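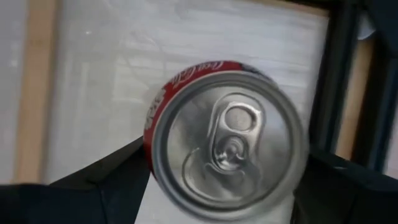 Zwischenbericht Tavum, Stand April
An: Förderprogramm Brultia, Kleinprojekte
Von: Projektgruppe Tavum, Gemeinschaftswerkstatt Falel

Kurzfassung vorweg, weil der Bericht eh schon spät kommt: Arm läuft, Greifer läuft meistens, Handkamera läuft. Sortieren von Getränkedosen nach Ablageort klappt unter guten Bedingungen. Unter schlechten Bedingungen (Nachmittag, Sonne, siehe unten) klappt es nicht. Budget im Rahmen, ein Posten verschoben. Bitte um Freigabe der zweiten Rate, Begründung am Ende.

Was seit dem letzten Bericht passiert ist

Der Arm ist aus der Holzwerkstatt raus. War überfällig, der Schleifstaub saß in jedem Gelenk. Steht jetzt im vorderen Raum, am Tisch mit der hellen, polierten Platte. Schöner Platz, viel Licht, Steckdosen in Reichweite. Das mit dem Licht hat sich dann als zweischneidig rausgestellt.

Umzug selbst war an einem Abend erledigt. Das Neueinmessen danach leider nicht. Die alte Grundposition stimmte hinten und vorne nicht mehr, der Arm fuhr bei jedem zweiten Versuch zu tief an. Ein Satz Fingerspitzen ist dabei draufgegangen. Seitdem gibt es eine Mindesthöhe in der Steuerung, die nur noch von Hand und mit Bestätigung aufgehoben werden kann. Hätten wir von Anfang an machen sollen.

Greifer: Fassung 2 ist drauf. Schwarze, matte Finger, schräg zulaufend, Spitzen nach innen gezogen. Die erste Fassung war stumpfer und hat flache Sachen immer nur weggeschoben. Mit den neuen Spitzen kommt man besser unter eine Kante. Dosen werden seitlich geklemmt, auch wenn sie schräg liegen. Was noch nervt: die Spitzen treffen sich beim Schließen nicht ganz sauber, je nachdem, wie fest man die Halterung angezogen hat. Wird mit der nächsten Fassung behoben, Zeichnung ist fertig, Druck steht aus.

Klemmkraft ist ein Kapitel für sich. Volle und leere Dosen mit demselben Wert greifen zu wollen war naiv. Bei einer leeren reicht wenig und sie bekommt sofort Dellen, bei einer vollen rutscht sie bei dem gleichen Wert nach unten durch. Zurzeit fährt der Greifer in kleinen Schritten zu und beobachtet den Motorstrom. Steigt der Strom, ist Kontakt da, dann noch ein kleines Stück weiter und halten. Funktioniert ordentlich. Ist langsam. Damit können wir leben.

Handkamera: sitzt am Handgelenk und schaut zwischen den Fingern durch. Das Kabel läuft jetzt außen am Arm entlang mit genug Schlaufe, vorher hat es sich bei jeder größeren Drehung verhakt. Ausfälle seitdem keine mehr. Die Bilder sind in der Bewegung etwas unscharf, für die Erkennung reicht es, wenn der Arm vor dem Zugreifen kurz stehenbleibt. Diese Pause haben wir fest eingebaut.

Die Erkennung sucht vor allem nach dem Dosendeckel, also heller Kreis mit Rand. Liegt die Dose so, dass der Deckel zur Kamera zeigt, ist die Trefferquote gut. Von der Seite ist sie schlechter, weil die Aufdrucke so verschieden sind. Rote Dosen gehen auch von der Seite, silberne auf heller Platte fast gar nicht.

Versuchsreihe

Im Antrag standen 300 Greifversuche bis zum Abschluss. Wir fahren sie in Blöcken zu je 25, immer ein Block am Stück ohne Eingriff. Wenn eingegriffen werden muss, wird der Block verworfen und neu angefangen. Das kostet Zeit, macht die Zahlen aber brauchbar. Die ersten Blöcke waren fast alle Verwurf, das lag an der falschen Grundposition. Seit dem Einmessen geht es voran. Die Rohprotokolle liegen im Projektordner, Zugang hat Brultia schon, sonst bitte nochmal melden.

Beobachtungen, ungeordnet:

- Gegenlicht vom Fenster macht die Finger zur schwarzen Fläche, Deckel bleibt aber gut sichtbar. Also weniger schlimm als befürchtet.
- Dosen mit Öffner nach oben und Dosen mit Öffner nach unten werden gleich gut gegriffen. War eine der Fragen aus dem Antrag, kann man abhaken.
- Kondenswasser ist Gift. Gekühlte Dosen vorher abtrocknen, steht jetzt auf dem Zettel am Platz.
- Umgefallene Dosen rollen. Klingt banal, hat uns aber einen ganzen Abend gekostet, bis die Erkennung nach dem Wegrollen nochmal neu schaut anstatt ins Leere zu greifen.
- Wenn jemand an den Tisch stößt, ist der laufende Versuch hin.

Problem Tischplatte
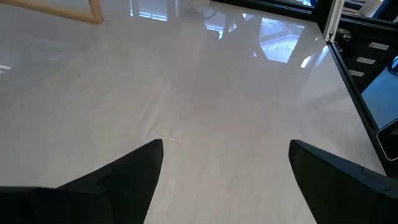 Das größte offene Thema zurzeit. Die Platte ist glänzend und spiegelt alles, was drumrum steht: Fenster, Gestell, Lampen, den Arm selber. Für die Erkennung ist ein helles Fenster auf der Platte erstmal ein heller Fleck mit Kante, und helle Flecken mit Kante sind nun mal das, was sie sucht. Folge: der Arm fährt los und will eine Spiegelung greifen. Beim Zusehen ganz lustig, im Protokoll weniger. Dazu die leichte graue Äderung in der Oberfläche, die stört allerdings kaum, das haben wir getrennt geprüft.

Probiert wurde:

Rollo runter. Hilft gegen die Fenster, dann muss aber das Deckenlicht an, und das spiegelt dann eben auch. Außerdem wollen die anderen im Raum Tageslicht haben, verständlich.

Graue Filzmatte unter der Arbeitsfläche des Arms. Beste Erkennung bisher, aber die Dosen stehen weich und kippen beim seitlichen Anfahren. Matte verrutscht zudem. Dünnere Matte ist bei Khương bestellt, Lieferung stand für Mittwoch an, noch nicht da.

Zwei Aufnahmen aus leicht verschiedener Höhe. Eine Spiegelung wandert dabei anders als ein echter Gegenstand, daran kann man sie erkennen. Das ist die Lösung, die wir eigentlich wollen, sie braucht aber saubere Positionswerte vom Arm, und die haben wir erst, wenn das Spiel im unteren Gelenk weg ist. Teil ist bekannt, Preis auch, siehe Geld.

Der helle Holzrahmen am Tisch bleibt liegen, er dient als fester Anhaltspunkt beim Einmessen. Bitte an alle Mitnutzer weitergeben: nicht verschieben! Hatten wir schon mehrmals und jedesmal war eine neue Einmessung fällig. Ein Anschlag zum Festklemmen ist in Arbeit.

Gemeinschaftswerkstatt, Betrieb

Die Absprache mit den anderen Gruppen in Falel läuft gut. Der Arm darf nur fahren, wenn jemand von uns daneben steht. Not-Aus ist montiert und wird vor jeder Sitzung gedrückt, das wird im Protokoll abgehakt. Die Einweisung für neue Leute ist auf eine Seite gekürzt worden, die lange Fassung hat keiner gelesen.

Lärm ist kein Thema. Platz schon. Der Tisch wird am Wochenende auch von der Nähgruppe gebraucht, dann muss alles zur Seite, und danach passt wie gesagt die Grundposition nicht mehr. Wir hätten gern eine eigene Grundplatte, die man als Ganzes abheben und wieder einhängen kann. Passstifte rein, fertig. Material dafür ist vorhanden, es fehlt ein freier Termin an der Fräse.

Geld

Ausgegeben wie geplant: Motoren, Netzteil, Kamera, Druckmaterial. Das Druckmaterial liegt über dem Ansatz, wegen der zwei Fingerfassungen plus Bruch. Dafür ist das Gestell günstiger geworden, gleicht sich aus. Verschoben: der Posten für die zweite Kamera (Übersicht von oben). Die wird vorerst nicht gekauft, stattdessen das Ersatzgelenk. Wir halten das für die richtige Reihenfolge und bitten um kurze Bestätigung, dass die Umwidmung in Ordnung geht. Belege sind eingescannt, einer fehlt noch (Schrauben und Kleinkram von Khương), wird nachgereicht.

Zeitplan

Öffentlicher Vorführabend in der Werkstatt war für Ende April gedacht. Halten wir nur, wenn das Gelenk rechtzeitig da ist. Sonst rutscht er. Für die Vorführung soll der Arm 10 Dosen am Stück ohne Fehlgriff in die Kiste legen, das hat er bisher auf der Filzmatte geschafft, auf der blanken Platte noch nicht. Wir führen zur Not auf Matte vor.

Nächste Schritte:

Gelenk tauschen und neu einmessen
Fingerspitzen Fassung drei drucken
dünne Matte testen
Spiegelungserkennung mit zwei Höhen fertig schreiben
restliche Versuchsblöcke
Bauanleitung, mindestens die Stückliste und der Greifer

Zur Bauanleitung: die ist im Verzug, das wissen wir. Fotos gibt es genug, Text fast keinen. Vorschlag wäre, den Greifer als eigenen Teil zuerst rauszugeben und den Arm später. Nachfragen von aussen kommen ohnehin fast nur zum Greifer.

Was wir von Brultia brauchen

Freigabe der zweiten Rate. Bestätigung der Umwidmung wie oben. Und eine Antwort auf die Frage aus dem letzten Bericht, ob die Bauanleitung auch unter freier Lizenz erscheinen darf, wenn das Logo des Programms drauf ist. Dazu kam bisher nichts, evtl. ist die Mail untergegangen.

Rückfragen gern per Mail, abends ist meistens jemand in der Werkstatt und schaut rein. Die Versuchsprotokolle der laufenden Blöcke kommen gesammelt, sobald der Ordner afgeräumt ist.

Projektgruppe Tavum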